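Dinner at 11, again

Teresa Zalewska runs the late kitchen in Dultville. 16 seats, no bookings. Night-shift people mostly, nurses, bus drivers, a baker on his way in. Soup first, allways soup. Then whatever Min-kyu Han got cheap that morning. Plates back by 3, lights off.

Busy? In August, yes. Rest of the year, depends on the hospital rota.

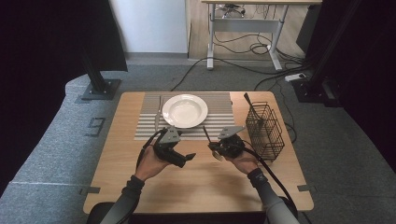 What does a meal cost if you come in after midnight?

Same as before midnight, soup included, and you pay at the counter on teh way out.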